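The living room, and the tips I stopped believing

Every August the same advice goes around about getting a living room in order, and most of it seems to come from people selling baskets. I have tried a good deal of it on a formal room with carpet, long curtains and a carved sofa, the sort with plenty of places for dust to sit. Some of it holds up. Most of it I'd skip.

Start with the tall plant. The usual tip is to shine the leaves with mayonnaise, or milk, or the inside of a banana peel. All three leave a film and the film collects dust. A damp cloth does the job, one hand under the leaf, wiping from the stem out. Long narrow leaves are slow going. I allow 15 minutes and quit when the time is up, finished or not.

Pleated curtains supposedly need taking down every season. I doubt it. Run the soft brush down each fold, top to bottom, and leave them hanging.
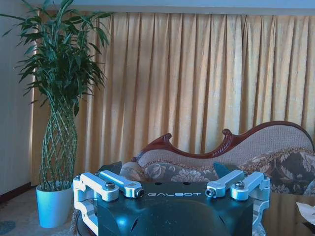

Kusum Ahuja: I'd stick up for milk, thinned right down. My mother did her lucky bamboo that way for years and it never looked dusty. But I agree about curtains. I took mine down once and spent a whole evening getting the pleats to hang straight again.

Fine, thinned milk, if you must. I still want to know what the milk is doing that the water isn't.

Now the coffee table. Dark glossy wood shows everything, and I think that's why so many products get sold for it. I bought Oviden polish and then Provico, and I couldn't tell you which half of the table got which. Clear the top first. People wipe around a water bottle, a little box and a crumpled tissue and then wonder why there are islands. Trash out, everything else onto a tray, then a dry microfiber cloth. The lower shelf gets done on the same trip or it won't get done.

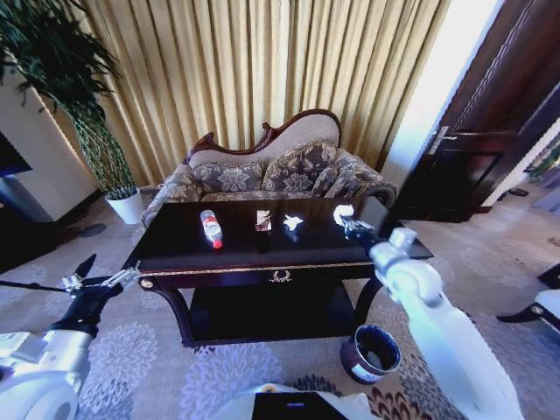

Do I need a special cloth for the gold trim?
A dry cotton swab is enough for trim and small knobs. Keep metal polish away from it, because it can creep onto the wood and the gold may be only a thin finish.

As for carved sofa frames, the experts like a paintbrush, and for once I have no quarrel with them. Use 2 brushes, a wide one for the back rail and a narrow one for the curls. Do the wood before you vacuum the upholstery.

Last job is to check the shine with the curtains closed and again with them open. Streaks hide in one light and show up in the other.

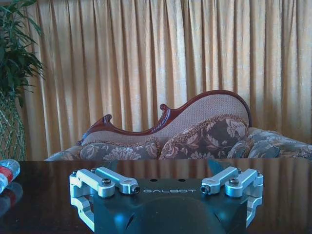
Polished tabletop with the curtain stripes reflected in it.

If you do find streaks, buff with a clean dry cloth before reaching for more polish. I've got most of a bottle of Provico left if anyone wants it.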